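About Drokport

Drokport prepares and checks customs paperwork for small importers and exporters. 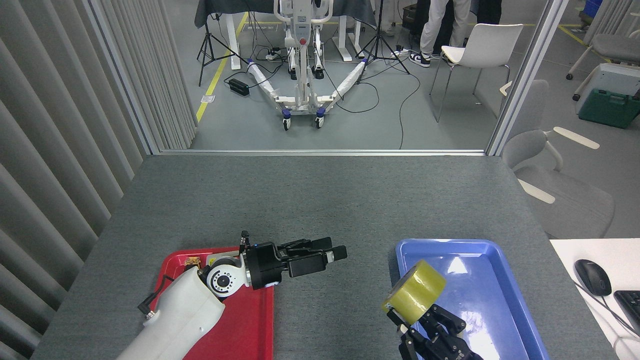
The company works with businesses that ship too often to treat each entry as a one-time job, but not often enough to keep a customs specialist on staff. Typical clients bring in machine parts, kitchen goods, fabric or packaged food, usually in mixed loads with several tariff codes on one invoice.

What we do

Our core service is classification. A client sends a product sheet, a bill of materials or a supplier invoice, and we return the tariff code, the rule used to reach it and a short written basis. The written basis matters if an entry is questioned later. A code with no reasoning behind it is hard to defend.

We also handle:

Origin statements and supplier declarations
Invoice and packing list checks before shipment
Duty estimates for new product lines
Corrections to entries already filed
Record storage in a searchable format

We do not act as a carrier, and we do not hold goods. Freight is booked by the client or by the client's forwarder. Drokport works from documents and, where documents are not enough, from product samples supplied by the client.

How the work is organized

Each file is read by two people. The first assigns the codes and drafts the basis. The second works from the source documents without seeing the draft, and the results are compared. Where they differ, the file goes back to the client with a specific question, usually on material content or intended use.

Standard files are returned within 4 business hours. Files that need a sample or a supplier reply take longer, and the clock stops while we wait – this is shown on the file status page.

Tradley

Tradley is our document system. It was first built for internal use and later opened to clients. It stores product records by part number, so an item that has been classified once does not have to be classified again unless the product or the tariff changes. When a tariff schedule is revised, Tradley flags the records affected and places them in a review queue. Most of that review is done in November, ahead of the new year's changes.

Clients can export their records at any time as a spreadsheet. There is no charge for this, including when an account is closed.

Vasilakis

The former Vasilakis document bureau is now part of Drokport. Its client files were moved into Tradley and the old part numbers were kept as a second reference field. Clients who still use Vasilakis file numbers can enter them in the search box with the prefix V and a hyphen.

Billing

Work is billed by the file or by monthly plan. A file covers up to 6 invoice lines; further lines are charged singly. We accept bank transfer, Amex and other major cards. Duties and taxes are paid by the importer directly – we do not advance them.

Contact

New clients should use the inquiry form and attach one recent commercial invoice. Prices may be blacked out. Existing clients should write from within the file in Tradley so that the message stays with the record.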